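Speaker notes, family science night talk, Wuklow Elementary
March 18, 2026

Welcome everybody, and thank you for coming out on a school night, I know some of you ran here straight from work (and a few of you brought dinner, good thinking!). Wait for the back rows to settle.

Start with the library story. Twelve kids, one broken kite, and the question that got our whole Brikareo club going: why does it spin? Let them guess. Take two guesses, then move on, or we'll be here all night like last time.

Next, what the club does. We meet after school, we build things, and a lot of what we build falls over. Say something kind here to the parents who have found tape on the dog. The Gurkari bridge challenge is the big one. Each bridge is paper and string and has to hold 100 pennies. Ask who wants to try it at home and hold up the handout.

Slow down for this part. Children who say they're "bad at science" have mostly just not had enough time to fiddle. Give them time, and please, please let them make a mess at your kitchen table once in a while.

Sign-up for the August camp at Ejigu is by the door. Ages and bus times are on the sheet. We need 3 more grown-ups to help with lunch, so look hopeful when you say it.

Questions, then cookies.
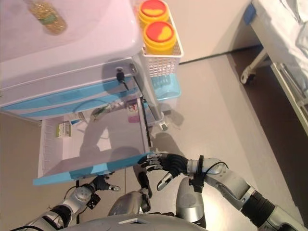
Cart with its top drawer partly open, red-lidded containers in the side basket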